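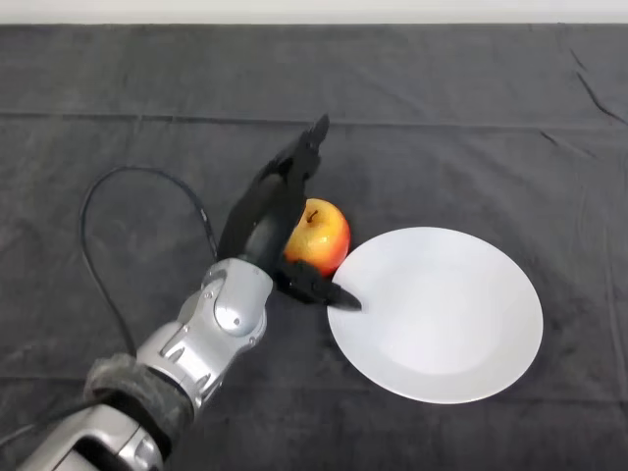

摆盘这道工序，在Stividton配餐中心一直被看作是最不需要解释的活儿，新来的人站在旁边看一会儿就上手了，所以我们最初做访谈提纲的时候，差一点就没有把它单独列出来。后来在现场待得久了，我们才慢慢体会到，越是大家觉得不必多说的动作，交给机器之后牵动的东西反而越多。拿水果位来说，图1里黑色的机械手正挨着一个红黄相间的苹果，拇指从果子底下横伸过去，指尖已经探到白盘子的边沿上方，而盘子里还是空的。换作人来做，从拿起到放下是一口气的事，很少有人会把它拆成“靠近”“托住”“越过盘沿”这样几步去想；可是自从Ilix工位启用以后，这几步各自有了名字，写进了交接本，也进了员工们平日的闲谈，有位在这里做了多年的大姐跟我们讲起“过沿”两个字时，口气熟得像在讲自家灶台上的事。

先把背景交代得周全一些。配餐中心由Evus公司经营，主要给附近的几家医院和养老院供应午餐，工位改造从十二月开始，首批涉及六名员工，都是原先轮流站摆盘台的。我们前后做了四轮访谈，每一轮都尽量安排在交班以后，大家坐下来喝口热茶再聊，因此时间往往拖得比计划长，材料也比预想的杂。除了访谈，我们还征得同意，抄录并整理了交接本上的1,079条手写记录，其中有的只有一个词，比如“慢”“又偏了”，有的则密密麻麻写了半页，连当天果子是哪一筐来的都记在上头。两位作者分头编码，再坐到一处比对，意见不合的地方就回去翻录音，本节引用的话都出自这批材料。

员工们谈得最多的，是自己的位置变了。以前人站在台前，眼睛看着手，手底下是盘子；如今人大半时间站在机械臂的侧后方，看的是别的“手”怎么动，自己的手倒不知道往哪里放。一位受访者说，头几天下班回家，肩膀不酸了，眼睛却累得很，晚饭都不想做。另一位说得更细，她讲以前干活时可以一边摆一边和对面的人说话，哪句听漏了也不要紧，现在一说话就怕错过停机的时刻，于是台子周围渐渐安静下来，只剩下风机声。我们在编码时把这类叙述归入“看护性注意”，它和过去那种动手时的注意很不一样：身体闲下来了，心却松不下来。值得一提的是，排班表并没有为这种累留出位置，休息仍旧按照原来站台时的节奏安排，直到第三轮访谈之后，班组才自己商量着把看护时段改短，两个人换着来。

其次是手艺怎么说出口的问题。同样一个苹果，老员工拿到手里，会很自然地转一转，让颜色红的一面朝着吃饭的人，果柄歪的就往里侧偏一点。这些讲究从来没有写在哪份规程里，工位改造时自然也没有人想到要交代给工程人员。等到试运行时，大家看着摆好的盘子总觉得哪里不顺眼，又说不上来，交接本上便出现了一连串“难看”。工程方起初很为难，因为“难看”没有办法调。后来是一位员工搬了凳子坐到调试台旁边，一个一个地摆给他们看，边摆边讲，讲了整整一个下午，双方这才有了共同的说法。她事后同我们聊起这件事，很有些得意，也有些惆怅，说自己这点本事原来一个下午就讲完了。我们倒不这样看。整理记录时可以发现，那个下午之后，仍有近50条记录在补充她当时没有提到的情形，比如果皮上有磕痕时该朝哪边、盘子刚从洗碗间出来还带着水汽时要不要先擦一遍。知识是随着活儿一点点冒出来的，坐下来专门讲，能讲到的总归只是其中一部分。

再有就是责任。盘子摆歪了，从前谁摆的谁重来，大家心里都有数，也不大计较。工位启用之后，交接本上开始出现一种过去没有的句式，主语常常是空着的，像“第三排偏了，已挪正”“果子滚下台，已换”。我们问起为什么不写是谁，几位受访者都愣了一下，随后有人笑着说，写机器吧，好像在告状，写自己吧，又觉得冤枉。Jacobs班组（现场习惯用带班人的姓来称呼班组）后来的做法是在页边画一个小圈，表示“机器动的，人收的”，旁的班组看着方便，也跟着画了起来。这个小圈在管理层的报表里是看不到的，汇总时只录入正文，页边的记号就留在了纸上。我们以为，讨论自动化给岗位带来什么，不妨多看看这样的页边，人在机器旁边多做的那一份活，许多就记在那里。

需要说明的是，本节所述的变化并非人人都有同样的感受。六个人里年纪最轻的那位，从第一轮起就很喜欢新工位，觉得站在旁边琢磨它怎么绕过盘沿很有意思，还主动提出要学调试；而最年长的一位则在第四轮访谈时告诉我们，她已经申请调去备菜间，理由说得很平和，就是还想用手做事。两个人平时关系很好，谈到彼此的选择也都是体谅的话。下一节将结合排班数据，继续讨论看护时段缩短以后，班组内部的分工是怎样重新谈妥的。

2025年1月
作者：Dumisani Kruger、Eyvindur Briem
分享 6　评论 4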